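Setting Up and Clearing a Sorting Tray for Small Parts
Jarnico Learning Workshop — Activity Guides

Purpose of this guide

This guide explains how to prepare, run and clear a sorting activity that uses mixed small pieces: discs, bars, rods and connectors. It applies to the Flavberg and Trillero sets held in the workshop, and it may be used with any similar collection. The activity suits one table and up to 4 participants. Set aside around 45 minutes, including clearing.

Before you begin

Collect the following items and place them within reach of the table:

One shallow tray with a plain surface
One small dish for each category of piece
A soft dry brush and a lint-free cloth
The inventory card for the set in use

The Flavberg set is listed at 238 pieces and the Trillero set at 313. Do not combine the two sets on one table. Participants should wash and dry their hands before handling any piece. Food and drink stay outside the activity area at all times.

Step 1. Spread the pieces

Pour the contents of the box slowly onto the tray, keeping the box close to the surface. Spread the pieces with the flat of the hand until few of them overlap. Clear plastic parts are easily overlooked beneath darker ones, so lift the larger discs and check under each.

Step 2. Separate by shape

Begin with shape and leave color for later. Round, flat pieces go in the first dish. Straight pieces, such as bars and rods, go in the second. Block-shaped connectors go in the third. Where a rod passes through a connector, leave the two together for the moment and keep them on the tray. Discs may rest at an angle with one partly hidden behind another, as the brown and pale blue pieces do here.
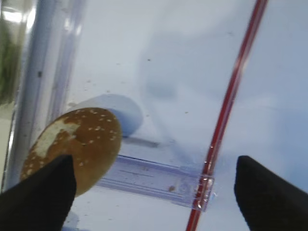 Step 3. Separate by color and finish

Divide each dish again by color. Speckled discs form a category of their own, whatever their base color. A disc with pale or uneven areas stays with its group unless the inventory card states otherwise. Transparent bars should be held up to the light before they are placed, as a faint tint can be difficult to judge against the tray.

Step 4. Take apart joined pieces

Hold the connector in one hand and draw the rod out in a straight line. Do not twist or bend it. If the rod does not move with light pressure, place the joined pieces in the Ķēniņš repair box and note them on the card.

Step 5. Clean and return

Brush loose specks from the pieces and wipe clear parts with the dry cloth. Compare each category with the inventory card and enter any difference in the right-hand column. Return the heaviest pieces to the box first and the clear bars last — they scratch easily under weight. Sets with missing pieces may remain in use, provided that the card is up to date. The full inventory is checked each July.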